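Stullton Digital Savings Club – minutes of the August meeting

Start 18:30, in the back room at Visser. 12 members present, four excused.

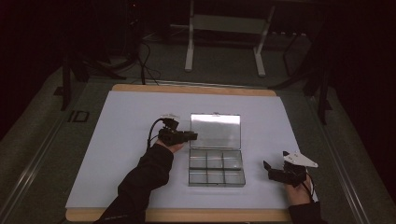

1. Minutes of July. Approved with one correction: the fee for moving coins from Gimirden is paid per transfer, and it is not monthly.

2. Common wallet. The balance was read aloud. Since the last meeting we bought one time, for 300 dollars, and sold nothing. Two members asked why we did not sell in the high week. The answer was that our rules need a vote for every sale, and there was no time to call one.

3. Nutomance token. Long discussion. One side wants to put in a small amount now, while the price is low. The other side says that the project paper does not explain who holds the first coins – this question was sent to them in June and there is still no reply. Vote: three for, eight against, one abstained. We can take it up again if the reply comes.

4. Recovery words. The copies must be kept in two different places. Decided.

5. Monthly payment. Stays at 80 dollars for each member. Please pay before the 21st, also those who are on vacation.

6. Other. The tax evening is moved to October. The speaker is not yet confirmed.

End 20:10.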